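Notebook, booth corner, July

Garment set for the Gosdale order, second pass. Goal: get through the tops before the black cloth has to come down. Started 7 am, coffee later.

Booth
Black fabric all round again. Tried the gray cloth from Mulix first, too thin, wall showed through. Went back to black. Clamps from Qiu slip on the top edge, need the rubber ones.

Rack
Black metal one, the small one. Bar never sits level no matter what I do with the feet.
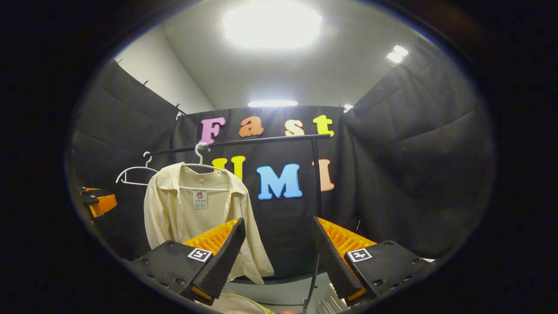
Shirts are the slow part. Hanging, smoothing, hanging agian. Dollia sent a bag of 40 pieces and most want the collar sorted by hand. The cream one with the pointed collar hangs best open at the front, and the care label at the back of the neck shows when it's like that. Decide: leave labels in or tuck them? Tucked on the last set and got asked why. Leave in for now. White plastic hangers ok against black, keep using those, wire ones leave a dent in the shoulder.

To check: order sheet says 1,000 garments total, the mail says 2,000. Ask before we buy more hangers.

Backdrop notes
Lots of creases still, diagonal ones on the left, and a sag near the middle. Steamer next time, BEFORE the letters go up. Fast UMI letters are staying where they are, pink F down to the peach I, which leans. Don't re-stick it, the glue pulls fuzz off the cloth. One hanger up against the fabric on the left, white reads fine there too.

Basket: round white one with the yellow-green rim, liner in, white stuffed things piled on top. Good height on the gray surface, keep it central.
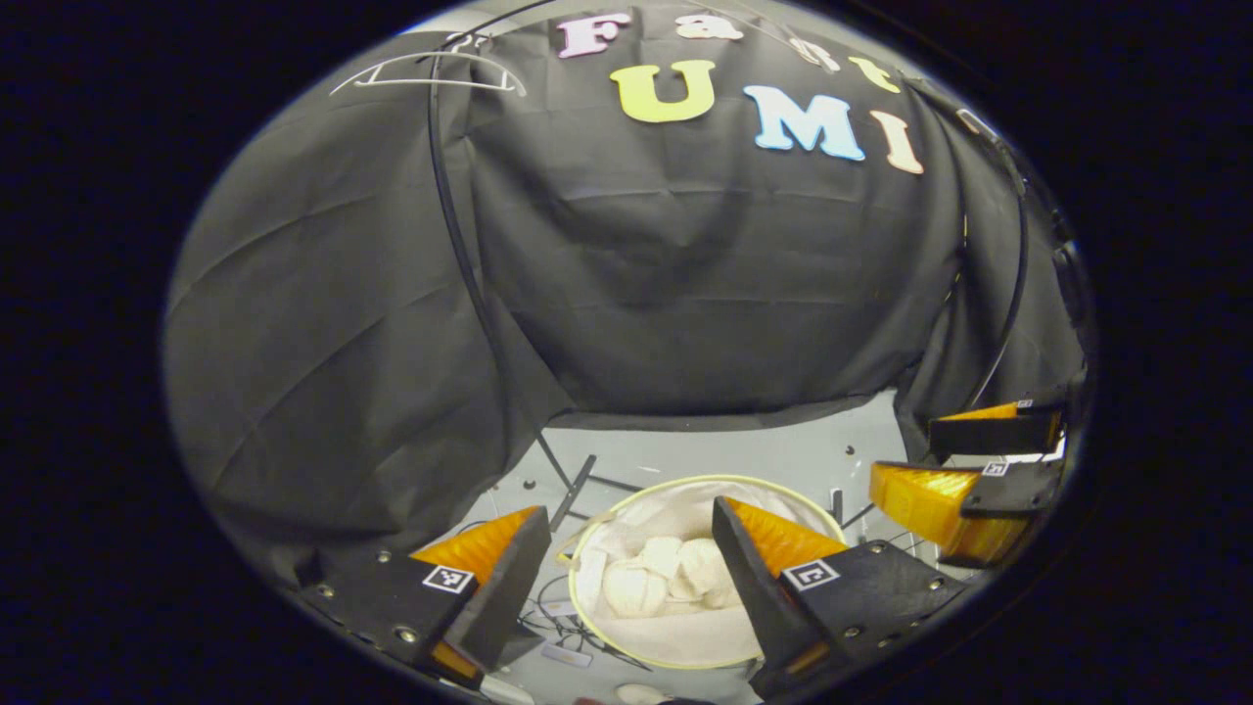

Next
- steam cloth
- rubber clamps
- level the rack (folded card under one foot?)
- lint roller, the black picks up everthing
- reply to Gosdale re total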